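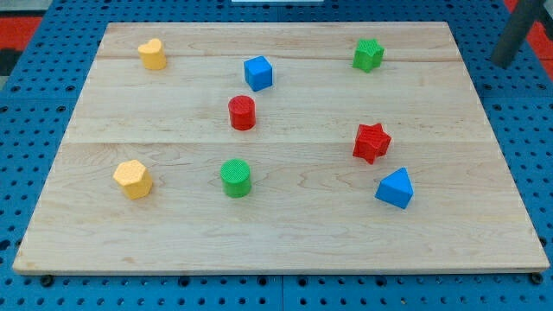 Shahla Hashemi would like it known that a piece of maple is never finished moving, and that anyone who tells you otherwise is trying to sell you a table. She said so within a minute of my arrival at Prurwood, before I had found a place to put my coat, and she said it again at lunch, and once more through the car window as I was leaving. By then I had come around to her way of thinking, though it had taken me most of a day and a good deal of tea.

I went out to Herneck in April, when the road along the river is still patched from the winter and the sugar maples up on the ridge have that reddish haze they get just before the leaves come. I had been meaning to go for years. My mother had a maple breadboard that lived on the counter beside the stove for as long as I can remember (it has a scorch mark from a saucepan, and that was my doing), and when it came to me I started wondering, in the idle way you do while waiting for toast, why some of the grain ran straight as a ruled line and some of it curled and rippled like the bottom of a creek. I asked a few people. Most of them said, "That's just the wood." One of them told me to go and see the people at Prurwood.

Prurwood is a small yard. There is a saw shed, a kiln about as big as a two-car garage, a drying barn with slatted sides, and a long low workshop where the glue-ups are done. It opened in 2000, in the buildings of an old feed store, and there are still hooks in the rafters that everybody ducks from habit. Gholamreza Soltani runs the saw. He is a quiet man until you ask him about a log, and then you had better sit down.

"People think the figure is in the tree like a picture in a book, and you just turn to the page," he told me. "But you can cut right past it. You can take a beautiful log and make very dull boards."

What he means is that figure depends a great deal on the angle of the cut. The wavy growth that people call curly maple, where the fibers rise and dip as they run up the trunk, shows up strongest when the board is cut one way and can nearly vanish when it's cut another. Then there are the broad swirls you find near a crotch or a big limb, where the tree has had to grow around itself, and those are harder to predict. Gholamreza looks at the bark first, and then at the end of the log, and then he walks away and has his coffee. I asked him what he was deciding during the coffee. He said he was having coffee.

From the saw the boards go to the barn, stacked with narrow sticks between the layers so that the air can travel through, and there they stay until they are ready for the kiln. Pale wood like this is fussy about it. If it dries too slowly in warm weather it can go gray, with dull stripes where the sticks were sitting, and if it's pushed too fast it can split at the ends or harden on the outside while the middle is still damp. Parisa Ahmadpour keeps the kiln book, a fat ledger with a rubber band around it, and she let me turn the pages. There was a load marked number 1445 that had a whole paragraph beside it, most of it underlined. "We don't talk about that one," she said, and then told me all about it, a stuck vent and a long holiday weekend and a great deal of firewood.

I could have stayed with the kiln book all afternoon. There is something very soothing about columns of numbers in three different hands. But lunch was called, flatbread and a big pan of eggs with tomatoes, and we ate it at the end of the workshop with the doors propped open, and that was where Shahla came back to her subject.

She does the joining. A wide board is nearly always several narrower ones glued edge to edge, and she spends far longer choosing which pieces go together than she does putting on the glue. She will lay them out, turn one end for end, flip another, step back, sigh, and begin again. Some makers want every piece to match, and she can do that if she's asked, but her own taste is for letting a wild piece sit next to a calm one, straight lines running up against a swirl, so that you can tell they were separate once. She likes to be able to find the seam. "It should be tight and it should be flat," she said, "and after that I don't see why it should be a secret."

The trouble is the moving. Wood takes in moisture when the air is damp and gives it up when the air is dry, and it swells and shrinks across its width as it does so, hardly at all along its length. Anyone with an old dresser knows this from the drawers, which stick in summer and slide like anything in winter. A wide panel has to be allowed to do the same. Screw it down hard along both sides and sooner or later it will crack or cup. Shahla lets her panels rest in the shop for 8 days before the last planing, and she writes the width in pencil on the underside when they go out, which has led to some friendly telephone calls from customers who measured theirs in February and wanted to know where the rest of it went.

One of those customers, Mojtaba Abbasi, drove over while I was there. He has a kitchen full of Prurwood maple up in Brumero, and he had come about a countertop for his daughter's apartment, up to 34 inches deep if they could manage it. There followed a long and cheerful argument about oil. He is a mineral oil man. Shahla prefers a hardwax finish for counters and keeps the mineral oil for cutting boards. Gholamreza, passing through with a broom, said he had never oiled anything in his life and his table was fine, and both of them turned on him.

For what it's worth, here is what I took home on the matter. Wipe a board down after washing it and stand it on its edge, so both faces can dry. Oil both sides, even the side you never see. Keep it out of the dishwasher, of course, and away from the radiator. Expect the color to change, too. Fresh maple is very pale, and over the years it deepens toward honey, more so in a sunny room, and if you leave a fruit bowl in one spot you will have the ghost of a fruit bowl. Parisa has a test piece on the windowsill with half of it covered in cardboard, and the difference is startling.

Before I left I got my mother's breadboard out of its dish towel, feeling a little shy about it. Shahla ran her thumb along the edge and found the joint straight away, near one side, where I had never noticed there was one at all. Then she tilted it toward the window, and the ripple in the wide piece went light and dark and light again. She asked whether I wanted the scorch mark planed out. It would only take a minute, she said, and the wood was plenty thick enough.

I told her no, thank you. She wrapped it up again and gave me a little jar of board wax to go with it, along with instructions, which I have since misplaced.

Prurwood opens its yard to visitors on 26th April, with sawing in the morning and offcuts for sale by the door. Wear shoes you don't mind getting dusty, and watch out for the hooks.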